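3.2 Small items and the shared desk container

Whitelaw and Prendergast's earlier household survey treated the desk as one surface with one owner. Our own material from the Brudesby study does not fit that view well. Of the 769 tidying episodes we coded, 374 involved a container that was already on the table when the episode began, and most of those containers were open boxes or holders for pens. People used them as a starting point. They dealt with whatever was closest to the holder first and left the things farther away for later.

We sorted items into 3 groups: upright items, which are kept on end in a holder; flat items, such as paper and cards; and loose items, which have no fixed way of being stored. Erasers, caps and small bottles fall into the last group. Coders disagreed most often over markers, which are thick enough to stand in a holder but are also left lying on the table. We coded a marker as upright only when it was inside a container at the time of coding.

Clear containers were a special case. Figure 4 shows a white table with a clear plastic container, a type we met often in the office part of the study.

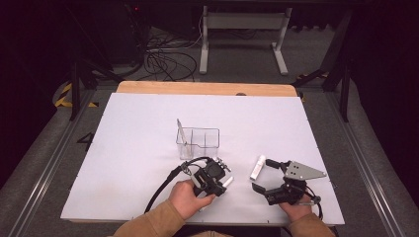
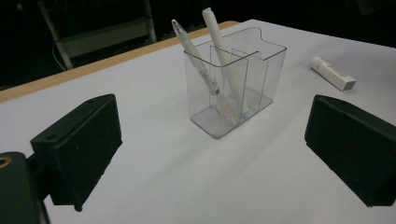

Figure 4. Clear container on a white tabletop. In the second picture the holder has a pen and a marker in it, and an eraser lies on the table behind and to the right.

Reading time for this section: 3 min

With a clear holder, the contents can be checked from the side as well as from above. In the second picture of Figure 4 the lower ends of the pen and the marker can be seen through the walls, and they lean in opposite directions. We recorded lean as a separate value — left, right or crossed — after the pilot round at Bunow, where coders had been writing it in the notes column in different ways. Crossed items were coded as stored. A divider inside the holder did not change the code, although we kept a record of it.

White items on a white table slowed the coding down. The small bottle in the first picture and the eraser in the second are both loose items under our scheme, and both are close in color to the surface they lie on. In 23 episodes the first coder missed an item of this kind and the second coder added it. We kept these episodes in the data set and marked them.

The Stubbs scheme counts an eraser as part of the pen set if it is within reach of the holder. We did not follow this. Reach depends on where the person sits, and our table plans do not record seating. Distance from the holder was used instead, measured from the nearest wall of the container to the nearest point of the item. The Flomier table plans were redrawn to the same rule before the counts in Section 4 were made.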